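Stilow Lukus Hall Cabinet: Review After One Winter
May 10, 2024

I bought the Lukus to replace a row of open cardboard boxes that had been doing the job of a hall cabinet for too long.
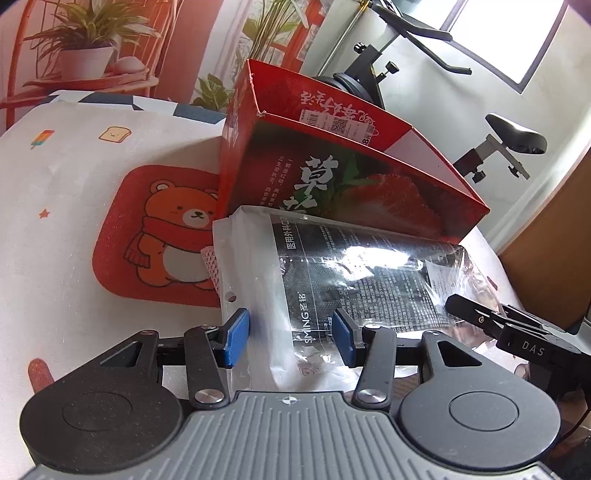 The strawberry box was the worst of them. It's red, it has a big photo of the fruit on the front, and it came home from the grocery store on Ross Avenue. It was a good box for strawberries. As a place to keep bagged surgical masks, spare gloves and anything else that gets grabbed on the way out the door, it was poor. Plastic bags slide down to the bottom, the rim tears, and whatever you want is under something else.

The Lukus is a narrow cabinet with two drawers on top and a cupboard underneath. Mine came in off-white. You can also order it in gray or dark green. It is 30 inches high and 19 inches wide, and that width is the reason I chose it. My hall in Mundstead has a radiator on one side and a door on the other, and most of what I looked at would have blocked one or the other.

Delivery and assembly

It arrived in one flat carton in February. The carton had a dent in one end but nothing inside was damaged. The instructions are drawings only, printed small, and step 3 shows the back panel from an angle that makes it easy to put in upside down. I put it in upside down. The holes line up either way until you get to the drawer runners, so check the panel before you go any further.

Allow an evening for it. The screws are bagged by step and there were two left over of the short kind. You need your own screwdriver. A wall strap is included, with a screw for wood studs but no anchor for plaster. I had an anchor in the toolbox. If you don't, buy one at the same time, as the cabinet is light at the bottom and tips forward when both drawers are open.

The drawers

These are the best part. They run smoothly and they stop before they come all the way out. Each one has a divider you can put in any of several slots, and the divider stays where you put it. The top drawer holds masks, tissues, hand wipes and lip balm. Bagged masks go in flat on their backs with the printing up, so I can see which pack is which. With the box I had to pull one bag out to look at the one behind it, and the crinkly plastic caught on everything.

The lower drawer is a little deeper and takes gloves, a flashlight, dog bags and the small mesh pouches I use for keys and coins. It fills up fast. I'd have liked the extra depth to be in the top drawer, where the taller things would be easier to reach.

There is a lip at the front of each drawer that you pull from below. No handles. It looks tidy, and it also means you need a free hand with the palm up, so coming in with shopping bags is awkward. Stilow sells knobs separately. I haven't bought them.

The cupboard

One shelf, adjustable to three heights. The shelf pegs are plastic and feel cheap – they haven't bent, but I keep only light things on that shelf. Shoes fit below it if they lie on their sides. Boots don't fit at all. The product page shows a pair of ankle boots standing in there, and I can only say that mine are size 9 and they don't go.

The door closes with a magnet. For the first few weeks it was too strong and the whole cabinet shifted when I opened it. After I put the wall strap on properly that stopped being a problem.

Finish and cleaning

The surface wipes clean with a damp cloth. Pencil comes off, ballpoint doesn't. A wet umbrella leaned on the left side for a day and left no mark that I can find. The bottom edge is less well finished and has picked up some swelling in one corner, where the mop gets to it. I'd put felt pads or low feet under it from the start. The hall floor here isn't level and I ended up with folded card under one side anyway.

The smell when new was noticeable and gone in 2 weeks with the drawers left open.

Compared with boxes

Boxes are free and you can move them. You can also throw one out when it gets dirty, and I did get rid of most of mine. I kept the strawberry box for now. One corner of the rim is a bit torn, but it will do for light refills on the top shelf of the closet, where it doesn't have to be opened every day. If all you store is sealed packs you only touch once a month, a fruit box does that fine and you don't need to spend money.

For things used daily, the drawers are worth it. I spend less time at the door looking for things and I've stopped buying packs of masks I already had.

What I'd change

Put a wall anchor in the bag.
Make the top drawer the deep one.
Metal shelf pegs.
Print the back panel with an arrow.

Who it suits

A small household with a narrow hall. For a family with school bags and boots it's too small, and two of them side by side would cost more than the wider Stilow cabinet. Renters should know that the strap does need a hole in the wall, and I wouldn't use the cabinet without it.

I'd buy it again in the same color, with the felt pads in the same order.

Rating: 4 out of 5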